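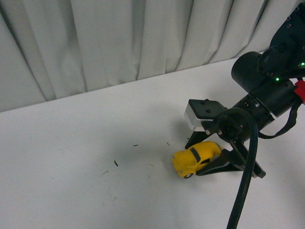

Tromevard Begins Renting Tabletop Robot Arms by the Month

HULLERMONT - Tromevard, a small supplier of automation equipment, said on Thursday, March 28, 2024 that it has begun renting out a tabletop robot arm kit to schools, repair shops and small manufacturers that do not want to buy one outright.

The kit goes by the name Vuorinen and rents for $442 a month, with a minimum term of three months. The price covers the arm, a two-finger gripper, a power supply, a table clamp and the control software. A laptop is not included. Customers who keep the kit for a full year may put half of what they have paid toward buying it.

Oranuch Sitthichai, who runs the rental program, said most of the early calls have come from people who wanted to try the arm on their own parts before spending more.

"They have a bin of something and they want to know if the arm can pick it up," Sitthichai said. "We can tell them what we think, but they would like to see it on their own bench. A few months is long enough to find out."

The company has been using small household objects and toys in its demonstrations, including a yellow toy car with a rounded body. Sitthichai said curved shapes are a fair test of a gripper with two flat fingers, as the fingers have less surface to hold than they would on a box or a block.

"A block is easy," she said. "Everybody shows you a block. I would like a customer to bring the part that has been giving them trouble."

The gripper is a parallel-jaw type, meaning the two fingers move toward each other and stay in line. Tromevard supplies one set of fingers with the kit and sells others separately. Customers can also make their own, and the company provides drawings of the mounting plate for that purpose. A spare set costs $148.

The control software lets a user guide the arm by hand through a task, save the movement and play it back. Users who write code can work with the arm directly. Tromevard said the hand-guided method is meant for jobs where the object starts in the same place each time. Picking up objects that turn up in different spots requires a camera, which is offered as an add-on for $287 and is bought, not rented.

The arm is built for light work. The company advises against using it with glass, sharp metal or anything hot, and says it should not be run outdoors. The table clamp needs a solid edge to grip, and folding tables are not recommended.

One of the first renters is Vuvville, a toy and model repair business that occupies part of a mill building put up in 1867. The shop took delivery of a kit earlier in March and is trying it on sorting and on moving small vehicles between a work tray and a paint rack. Under the rental agreement, cosmetic wear to the fingers is not charged to the customer, but damaged cables and motor housings are.

Sitthichai said setup takes most people an afternoon. The longest part is usually finding a good height for the table and clearing enough room for the arm to swing. Tromevard offers a video call for new customers during the first week, and more help after that is billed by the hour.

Support is available by phone and email on weekdays. If an arm fails, the company will send a replacement and a return label, though it does not promise next-day delivery. Renters outside the Hullermont area pay shipping both ways - a charge that some smaller shops have objected to, according to Sitthichai. She said the company is looking at a flat rate but has not set one.

Schools pay the same monthly price as businesses. They may, however, pause a rental once a year for up to ten weeks without sending the equipment back. Sitthichai said that term was added after two teachers asked what would happen over the summer.

"They did not want to pack it up and they did not want to pay for it to sit in a closet," she said. "That was reasonable, so we changed the contract."

Tromevard has a limited number of kits ready to ship and is keeping a waiting list for the rest. The next group is expected to be available in late spring. Customers are asked to put down a refundable deposit equal to one month's rent when they order.

The company will hold open demonstrations at its Hullermont workshop on weekday mornings. Visitors may bring small items of their own for the arm to try, and no appointment is needed for groups of fewer than five. Larger groups and school classes should call ahead.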